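Hard water, descaling, and why I stopped trusting the strip

The kettle in our apartment started making a rattling noise in October. I opened the lid and found a crust on the base that came off in flakes when I pushed it with a spoon handle. We had moved from Bullholm to Nedberg over the summer, and the only thing that had changed in our kitchen was what came out of the faucet.

Nedberg takes its water from wells drilled into limestone. Bullholm takes its water from a reservoir. I knew both facts and had never connected them to a kettle.

The first thing I did was buy test strips. A strip has a row of pads that change color according to total hardness, and you compare them against a chart on the packet. The steps on my chart are wide. Mine landed between two of them, and depending on whether I read it by the window or under the kitchen light, I could argue for either. Jaanus Kivi, who lives downstairs and used to run a boiler room, told me to get a drop titration kit instead. You fill a tube to the line, add reagent one drop at a time, swirl, and count drops until the liquid goes from red to blue. Each drop is one German degree. I got 12 on the first run and 12 on the second.

For anyone used to other units, one German degree is 17.8 milligrams per liter as calcium carbonate, so 12 degrees comes to 214. On the scale most American utilities use, anything over 180 is called very hard.

Most of the hardness that ends up as scale is temporary hardness, meaning calcium and magnesium that are paired with bicarbonate. Heating drives off carbon dioxide, the balance shifts, and calcium carbonate comes out of solution onto whatever surface is hottest. Permanent hardness, mostly sulfates and chlorides, stays dissolved when you boil. A total hardness kit does not separate the two. For that you need a second kit for carbonate hardness, often sold to people who keep fish. 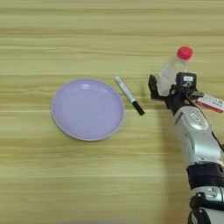 Calcium carbonate dissolves in almost any acid, and the choice of acid matters less than the label on a descaler suggests. I use citric acid powder, 50 grams to a liter of water. The routine needs very little equipment. A marker pen and a plastic bottle, the sort of thing already to hand on a table next to a plate, cover the storage side: mix the solution in the bottle, write the contents and the concentration on it, and keep it away from anything people drink. I write on the bottle before I fill it. Ink does not take well on wet plastic.

Do not boil citric acid in a badly scaled kettle. Hot, concentrated solution in contact with a lot of calcium can deposit calcium citrate, a white film that is harder to remove than what you started with. I did this once. Warm water from the faucet and a longer soak did the job without the film. I leave it 36 minutes, a figure I arrived at by forgetting about it and then writing down how long it had been. Rinse twice, boil one full kettle of plain water, and pour it away.

Vinegar works too. It is weaker, you need more of it, and the smell stays in the lid seal.

The other question is whether to treat the water before it gets to the kettle. I looked at three options.

A filter pitcher with an ion exchange cartridge lowers carbonate hardness well when new. With mine, the reading was 3 degrees on the first day and had crept back up to 9 well before the replacement date on the lid. The indicator on the lid is a timer and measures nothing.

A whole-house softener swaps calcium for sodium. We rent, so that was out.

Magnetic clamps go around the pipe. Nisha Pandey at work has one and is pleased with it. I borrowed it and ran the titration before and after. Both were 12. The usual reply is that the device alters how the crystals form and leaves the hardness alone, in which case titration is the wrong test. Fair enough, but the kettle looked the same to me after a month.

I have gone with no pretreatment and a citric acid soak every other Sunday. The flakes are gone and so is the rattle. The shower head is next. It has a rubber gasket I can't identify, and I would like to know what it's made of before I leave it in acid.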